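4 结果与讨论

4.1 “醒好了”到底在说什么

语料整理到一半的时候，我们就已经知道这一节会写得很长。收入 Pilludine 语料库的描述共 570 条，来自 33 位讲述人，全部是他们在揉面、分割、松弛和整形的间隙随口说出来的话。按第 3 节的标注办法，凡是直接谈到面团状态的词语都单独切出，归并异体和方言读音之后，得到 19 个核心词。其中最让人着迷的是“醒”。

“醒”在词典里的释义很干净：和好的面放置一段时间，使其变软、均匀。可是讲述人口中的“醒”远比这丰富。有人用它指时间，“再醒一会儿”；有人用它指结果，“这块醒了，那块没醒”；还有人把它当成一种可以给予的东西，说“我给它醒过了”。最后这种说法在语法上相当有趣，“醒”原本是不及物的状态变化，在这里获得了一个施事，面团成了受惠者。语料中凡是带“给它”的例句，讲述人几乎都有多年的做面经验，初学者则偏爱“让它醒”。我们最初以为这是地域差别，后来对照籍贯，发现并不能这样解释。来自同一个县的两位讲述人，一位做了半辈子馒头，一位刚刚学会烙饼，在这一点上说得完全不同。

“给”与“让”的差别，在汉语语法研究里已有充分讨论，这里不再重复。值得补充的是，面点语境似乎放大了这种差别。“让它醒”把面团当作自己会完成变化的东西，人退到一边；“给它醒”则含有照料的意思，后面常常接着盖布、挪到背风处、翻个面之类的动作。Asuka Fujimoto 在听录音时最早注意到这个现象，她在转写稿旁边写了一句“这个‘给’字有手温”，我们后来讨论时便一直沿用“手温类”这个工作名称。正式行文中仍称“施惠用法”，但私下里大家更喜欢前者。

同样有意思的是“醒”与“饧”的关系。书面上，老派的食谱多写“饧面”，讲述人中也有几位坚持认为“饧”才是正字。但请他们再往下讲，他们对“饧”的理解已经与“睡醒”的“醒”融在一起了。一位讲述人先说应该写食字旁的那个字，接着又说：“它累了嘛，你揉它那么久，得让它睡一觉，醒了再弄。”睡一觉，醒了再弄，这条隐喻链完整而自然，字形上的考订并没有妨碍它。从历史上看，两个字的纠缠由来已久；从今天的口语来看，说话人可以一边维护“饧”的写法，一边毫不费力地按“醒”的意思去推演。这对“俗词源”的研究来说真是再好不过的材料！

4.2 身体词汇与面团

在 19 个核心词里，借自人体或人的性情的占了相当一部分：“筋”“骨”“皮”“脾气”“劲儿”“懒”“倔”。“筋”已经完全术语化，讲述人说“起筋”“筋大了”“把筋揉断了”时，并不觉得自己在打比方。“骨”则处在半途，“没骨头”用来形容过湿、摊开、立不住的面团，说出口时多半还带着一点笑意。至于“脾气”，它是一个真正活跃的隐喻，几乎每个人都会往下发挥。

下面几例摘自转写稿，只删去重复的语气词：

（7）你别跟它较劲，它这会儿正倔着呢，你擀它就缩，擀它就缩。
（8）高筋的脾气大，低筋的没脾气。
（9）这块懒，推一下动一下。
（10）天一冷它就懒得动，你催也没用。

例（7）的“倔”与例（9）的“懒”形成一组对照。两者都是对外力的反应不合人意，但方向恰好相反：“倔”是弹回去，“懒”是不肯走。如果换成流变学的说法，前者大体对应弹性恢复明显的状态，后者更接近黏性占优、流动迟缓的状态。讲述人没有学过这些概念，却用两个形容人的词把它们分得清清楚楚，而且彼此之间高度一致。Tetsuya Yokoyama 原本研究日语拟态词，他看到这组对照时十分兴奋，因为在日语中，同样的区分主要落在语音象征上，靠辅音和重叠形式来表现，而汉语讲述人则动用了性格词。两种语言各自调用了手边最顺手的资源。

例（10）又带来一点麻烦。这里的“懒”指发酵迟缓，与例（9）的手感并无直接关系。我们曾考虑把“懒”拆成两个词项，试标了一轮之后放弃了。讲述人常在同一句话里从手感滑到发酵，再滑回来，例如“它懒，不起，揉着也懒”，标注者很难判断界线在哪里。现在的处理是保留一个词项，另加“发酵”与“手感”两个可以并存的标签。这样统计起来稍嫌笨重，却更贴近说话人的实际用法。

“皮”也需要单独说几句。面团表面风干后结成的一层，讲述人称“起皮”“结皮”，听到“起皮”时，不熟悉这一行的人往往先想到皮肤干燥。有趣的是，讲述人自己也会这样联想，并顺势说出“给它抹点油”“别让它吹风”。语料中还有一句“光溜得跟小孩脸似的”，类似的比喻在不同讲述人那里反复出现，细节各异，对象却出奇地稳定：婴儿、小孩、年轻人的脸，偶尔是耳垂。耳垂这个比喻专指软硬，不指光滑，这一点上没有例外。Misaki Ichikawa 提醒我们，日语里也有“像耳垂那样软”的说法，常见于和团子的时候。两种语言之间究竟是各自产生还是互有影响，目前的材料不足以回答，我们很希望有人接着做下去。

4.3 形状词与“还没成形”的东西

成品的名称好研究，馒头、花卷、烧饼，各有定名，各有来历。半成品就难多了。从大面团上揪下来、还没有变成任何东西的那一小块，该叫什么？最通行的叫法是“剂子”，其次有“面剂儿”“坨儿”“疙瘩”“小面团”，还有一位讲述人坚持叫“面丁”。这些词的分布十分细致。“剂子”预设了大小均匀，是按某种标准分出来的；“疙瘩”不预设均匀，也不预设用途；“坨儿”则往往暗示它放久了，或者落在台面上不再保持原来的样子。

为了看形状在多大程度上影响选词，我们在 Hemine 的工作室里布置了图片命名任务，请讲述人面对浅色团块随意说话，不限时间，也不提示任何词。台面的情况见图 3。
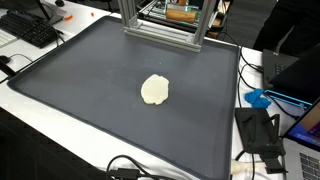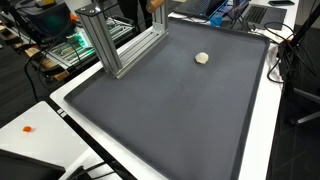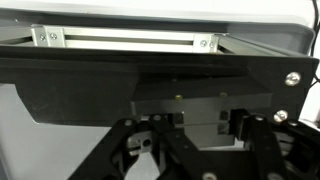 图 3 操作台及周边。三幅中均可见银色铝型材；前两幅另可见深灰色托盘和盘中的一块浅色团块。

命名任务得到的说法共 271 条，其中既有单个名词，也有成句的评论。先看名词。对轮廓扁平的团块，讲述人倾向于使用“饼”或带“饼”的组合，如“小饼坯”“饼子”，哪怕它离真正的饼还差好几道工序。对轮廓收拢、有一定高度的团块，“疙瘩”和“剂子”便占了上风。这个结果乍看平淡，细想却很值得高兴：它说明汉语说话人在命名半成品时，眼睛已经看到了下一步。一块压扁的面会被叫作“饼”，是因为它正走在成为饼的路上；一块尚未压扁的面还可以成为任何东西，于是只能用不指明去向的词来称呼。

我们把前一种叫“前瞻式命名”，后一种叫“存疑式命名”。前瞻式命名在儿童语料里也有报道，孩子会把刚刚堆起来的沙子叫作“城堡”。成年人做面时也是如此，只是更有把握。Masaru Yagi 在讨论会上提出，前瞻式命名可能与动作计划有关，说话人一旦在心里选定了接下来的动作，名称就跟着定了。这个想法非常诱人。支持它的一点证据是，讲述人在说出“饼坯”之后，往往紧接着说出动作，“擀开就行”“再按按”；说出“疙瘩”之后，接的却常常是疑问，“这是要干吗的？”“包什么？”

也有不那么整齐的地方。有几位讲述人对同一块东西连续换了三个名字，而且每换一次都显得很满意。一位先说“剂子”，想了想改成“疙瘩”，最后定为“面头儿”，理由是“剂子没这么丑的”。这句话我们后来反复引用，因为它道出了“剂子”一词隐含的审美标准。剂子要圆整、要一般大，凡是歪的、毛的、边上带棱的，在行家眼里就不配叫剂子。初学者没有这层顾虑，什么都叫“小面团”。所以“剂子”既是分类词，也是评价词，而评价的那一面要靠长期的手上功夫才学得会。

再看量词。对半成品，“个”与“块”可以互换，但互换并不自由。“一个剂子”自然，“一块剂子”勉强；“一块面”自然，“一个面”则只在特定地区成立。“坨”作量词时带有明显的随意色彩，讲述人几乎只在开玩笑或嫌弃的时候使用。“团”居中，既可称数又可描形，书面气稍重。我们起初担心量词的分布会被名词带着走，于是另外统计了名词省略的句子，即只说“这一块”“这一个”的情形。差别依然存在：说“这一个”的时候，说话人心里的面团已经是一件独立的东西；说“这一块”的时候，它仍旧是从一大团里分出来的一部分。量词在这里保存了面团的来历，这一点令我们惊喜。

4.4 动词的次序

如果说名词透露了去向，动词就透露了节奏。讲述人叙述自己的做法时，动词串往往很长，而且顺序极其稳定：“和、揉、醒、揉、揪、按、擀”。其中“揉”出现两次，中间隔着“醒”，两次的“揉”在语音上却有区别。第一次常拖长，伴随喘气或笑声；第二次短促，多带“两下”“几把”这样的补语。我们请两位没有参加过录音的听者只听“揉”字片段，判断它属于第一次还是第二次，他们的判断与转写稿相当吻合。这个小试验规模很小，只能算一种提示，不过它提示的方向实在让人想继续追下去。

“按”与“压”的区别也值得记录。“按”多用掌根，施力时间短，对象通常是单个剂子；“压”可以用工具，也可以用手，对象大小不拘。在 Zandbridge 录音的几位讲述人还使用“拍”，用来指一边按扁一边收圆的动作，并认为“按出来的没有拍出来的好看”。他们说到这里时，手上总会比画两下，音频里能听见掌心落在案板上的声音。这类声音在转写时原本要作为噪声剔除，我们讨论之后全部保留，标为“动作声”。如今看来，这个决定做得很对，许多句子离开了那一声“啪”根本听不明白，例如：“不是那样，是这样（动作声），懂吧？”

指示词与动作声配合使用的现象，在手艺传授的语料中非常普遍。编织、木工、修表的录音里都有“这样”“这么一下”，意义完全寄托在手上。面点的特别之处在于，对象本身也在变化。木头不会因为等了一刻钟而换一种脾气，面团会。于是面点讲述人除了“这样”，还大量使用“这会儿”“这时候”“现在正好”一类时间指示词，并且常在说完之后立刻动手，好像那个“正好”转眼就会溜走。在所有讲述人当中，经验越丰富的，时间指示词就用得越多，钟点和分钟反而用得越少。Noguchi 面包房的一位老师傅在整段录音中没有说过一次“分钟”，她的计时单位是“我把这边收拾完”。

4.5 对“到位”的再考察

最后谈谈“到位”。它在前面各节中零散出现过，这里集中说明。“到位”可以接在几乎任何动词之后：揉到位、醒到位、发到位。它的含义依赖于前面的动词，自身似乎没有内容，因此早先的研究多把它当作泛用的完成标记。我们的语料支持一种稍强的看法：说出“到位”的人，手上或眼前通常已经有了一个检验动作，按一下看回弹，扯一下看薄膜，闻一闻，拍一拍听声。没有检验动作时，讲述人更愿意说“行了”或者“差不多了”。换句话说，“到位”是经过查验的判断，“行了”则可以只是一种决定。

这条区分在争论中最为鲜明。有一段录音是两位讲述人围着同一盆面，一位说“行了”，另一位伸手按了按，说“没到位”，前一位随即也按了按，改口说“嗯，边上没到位”。三句话之间，两人完成了一次关于标准的协商，用到的词极少，意思却毫不含糊。我们把类似的片段都抽了出来，列在附录二中，供研究会话修正的同行取用。附录中同时保留了方言读音的标注和动作声的位置，读的时候不妨跟着比画一下，许多地方会豁然开朗。

“到位”与“过了”之间的地带同样没有写尽。“过了”指发酵或揉制超过了合适的程度，讲述人谈到它时，语气里往往有惋惜，也常带出补救的办法：“过了就过了，排排气，再团一回，烙着吃。”从“过了”到“烙着吃”，名称、量词和动词又全部换了一遍，原来的“剂子”重新变成“面”，由“一个”退回“一块”。下一节便从这类补救叙述入手，讨论词汇如何随着面团用途的改变而整体移动。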